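Oltham Path Robotics Club

From the Oltham school and community wiki

The Oltham Path Robotics Club is the after-school club where we build small wheeled robots and try to get them to drive themselves along a path outdoors. I'm writing this entry as a former member who now helps out with the code, so forgive me if it's a bit more personal than the rest of the wiki (Archie Guthrie, who edits the clubs section, said to just get on with it).

How it started

The club began as the leftover half of an indoor line-following club. Line following is great fun for a term, and then you've done it: black tape, white floor, two sensors, round and round. Somebody asked what would happen if you took the tape away and went outside, and that was more or less the whole plan. The first outdoor robot was called Handel, it steered like a shopping trolley, and I still love it.

The robots

There have been 4 so far. Handel came first and was retired when its gearbox stripped. Kesten is the one most members learn on, with big soft tyres and a plywood deck that gets drilled again every year until it looks like cheese. The other two have never had names that stuck, and they get called whatever is written on their battery tape.

They all work on the same idea. A camera looks forwards, a small computer decides which bits of what it sees are path and which aren't, and the motors get told to go a little left or a little right. Members write the middle part. New people always start with colour, which is quick to get going: grey is path, green is grass, keep the grey in front of you! It's a lovely moment when it first works, and then autumn arrives with leaves all over the place and you start again.

The Farahani method

Most of the club now uses what we call the Farahani method, after the member who wrote it up on the whiteboard and wouldn't let anyone rub it off. You find the left edge of the path and the right edge, work out where the two would meet if you carried them on into the distance, and steer at that point. It copes much better with odd colours. Where it struggles is any path with one tidy side and one messy side, say mown lawn on the left and scrub on the right, and it'll wander towards the messy side if you let it. The usual fix is to trust the clean edge more and guess the other from the width. I spent most of one October on that guess, and my version is still in the code with a comment apologising for it.

Cracks and joins in the tarmac are the other classic headache. A dark line running across the path can look like an edge to a simple program, and the robot may stop dead in front of it, very politely, and refuse to go on. Everyone writes a fix for this and everyone's is different.

A typical session

Sessions start indoors with charging and arguing, then we carry everything out to the path. One person walks beside the robot with the stop button and one keeps the laptop dry. Each pair gets two runs before handing over, and you write down what went wrong before you change anything. That rule is the strictest one we have and I broke it constantly.

The end-of-year challenge is a single run, start to finish, hands off. Marks are lost for touching the grass and for every press of the stop button, and there's no prize for speed, so the slow careful robots tend to do very nicely.

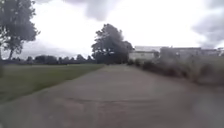

Joining is open to anyone at the school, and you don't need to have programmed before. Bring a coat and some shoes you don't mind getting muddy, and ask for a go with Kesten first.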